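Prarnosside opens its glass-walled table room to the public in August

Category: Venue news / Community

Last updated: Friday, 4:15 p.m.

The glass-walled room at Prarnosside opens for bookings this August, and we're so pleased to finally share it! Anyone can reserve the room by the hour, mornings or evenings, for sewing, sorting, board games or a good long planning session.

The dark brown tables come from Momlow, a small furniture shop that has been a pleasure to work with. We asked for a smooth top with rounded corners and plenty of space to spread out a project, and we love what they made. 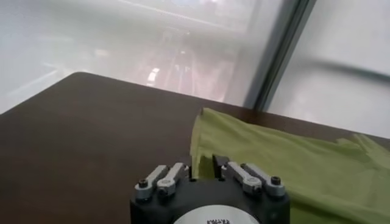

Momlow delivered 11 tables in all, and they can be pushed together for bigger groups. The Tovar sewing circle has already booked every Friday evening, and the Pellano quilt exchange will hold its fall swap with us (bring fabric, and bring a friend!).

Bookings cost $67 for a half day. Members of the building pay nothing for their first visit. Tea and coffee are included, and the side door has a ramp.

To reserve a table or the whole room, stop by the Prarnosside front desk or call extension 2143.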